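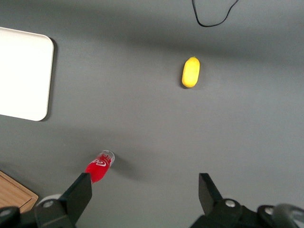

Yellow, red, white, gray. Table goals!

Print | E-mail

Okay, small thread, I'm so excited about this. I have been trying to get down to a nearly bare table for months and I'm finally getting somewhere!

The rule I set for myself: if I can't name what a thing is for in one breath, it goes in the Clindero box. The Clindero box lives under the stairs and it's getting heavy (no regrets so far).

What I love is how much color you get back. That little yellow oval, with all that gray around it? On a messy table I'd never have noticed it. Now I look at it every time I walk by.

Same with the red bottle. It's lying on its side and I love it. I used to line every bottle up like a store shelf and it made me tense just looking at them.

Cables are still my weak spot. I've bought clips, sleeves, a bag of 50 twist ties from the Brulmont shop — and there's still a black one looping in at the top. One day!

Matte gray is such a good background, by the way. I went back and forth on white for ages, but then white things just vanish. Against gray, anything white practically glows.

How I do it, for those who asked: set a timer for 10 minutes, take everything off, wipe down, then put back only what you want to see. I do it before dinner. My first try took the whole evening and I found 2 library cards and a key I still can't place.

Somebody in the Restance group does the same thing with her windowsills and now I want to do mine. Send help, or send windowsill pictures!

Oh, and wipe with a barely damp cloth. Too much water leaves streaks on matte stuff and then you're chasing them all the way across. I learned that one the slow way.

Drawers are next. I've been putting those off since September and the bottom one doesn't even close. Will post when I get there — and please show me your tables, messy ones too!

3/18/22

Print | E-mail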